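Contributor's note (publishing)

A contributor's note is the short paragraph, usually printed at the front or back of a magazine or under an online article, that tells you who wrote the thing you've just read. I've been writing and editing them for years, so forgive me if this entry gets a bit fond in places. You'll also hear it called a bio, a bio line or (in newspapers, mostly) a tagline, and people in the trade will happily use all of those in the same conversation.

The usual pattern is name, job, one or two earlier books, then a list of places the writer has appeared. It's nearly always in the third person, even though the writer has nearly always written it, and I still find that a bit comic when I'm doing my own.

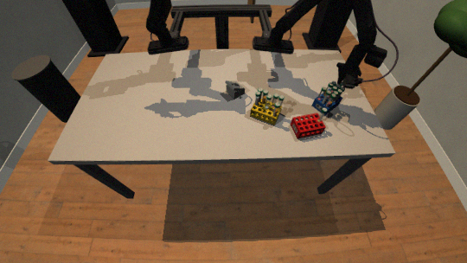 Length and house style

Most magazines set a limit. The quarterly Dunel allowed 99 words when I first sent something in, and it meant it – I went over and got the note back with the ending lopped off. Rarnard, which began as a newsletter and grew into a proper review, prefers two sentences and no more. Book publishers are looser, and a jacket biography can wander on for a whole flap if there's space to fill (there often is!).

House style covers the fiddly bits too. Are magazine titles in italics? Does a forthcoming book get its month, as in "out in August", or only its year? Do you say where the writer lives? Dunel always did, and Rarnard never has, so anyone writing for both ends up keeping a couple of versions on file. Mine are in a folder called Grigaitė, after the typeface I was using when I started it, and I've never got round to changing the name.

What goes in

Books come first, then the job, if the job has anything to do with the piece. A critic reviewing a novel will generally mention their own novels, and an editor will mention the magazine they edit. Prizes go in if they were won, and shortlistings are a matter of taste. I leave mine out, though plenty of good writers don't and I wouldn't argue with them.
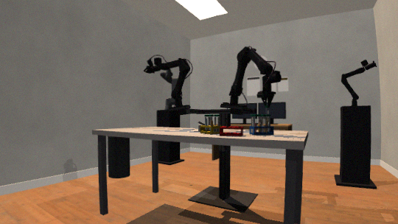

Then there's the personal detail at the end, the dog or the allotment or the half-restored canal boat. Small presses seem to love these. Skadden, a poetry imprint I read a lot of, asks every poet for one, and I'll admit I often turn to that page before the poems. Newspapers mostly cut them for space.

Keeping it current

Notes go out of date quickly, and online ones hang about for ages. Some sites update a writer's note across every old article at once, so an essay from someone's student days appears above a list of books they hadn't yet written. Others leave the note as it was on the day, and I rather like that, as you can follow a career by reading them in order. Print, of course, stays as it is, old job titles and all.

See also: Byline; Blurb; Jacket copy; Masthead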